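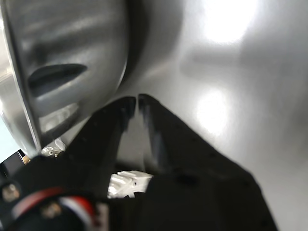

Enonen wrote:
I do not agree with the first answer. A ferry company can not keep the whole fare when it cancels the crossing by itself. I had the same case with Standico in February and they paid me 142 after two letters.

Print this page | E-mail this page

Rowlands_fan wrote:
It was my answer, so I explain. The company did not cancel. They moved the boat from the morning to 10 p.m., and in their rules this is called a "change of schedule". For a change you get a voucher only. I have read all the conditions before I wrote.

Enonen wrote:
Twelve hours later is not the same trip. If you have booked a room in Skultville for the night, the room is lost. Did you ask for the money in writing, or only by telephone?

skult_resident wrote:
I live in Skultville and I take this boat often. In my experience both of you are right. By telephone they always offer the voucher. By letter they sometimes pay, but you must include the booking number and the receipt of the hotel.

Rowlands_fan wrote:
Maybe. I still think that people should not expect it. My voucher was good for one year and I used it, so I have no complaint.

Enonen wrote:
For you it is fine, but a person who comes one time in his life can do nothing with a voucher. Please send the letter first and accept later.

Print this page | E-mail this page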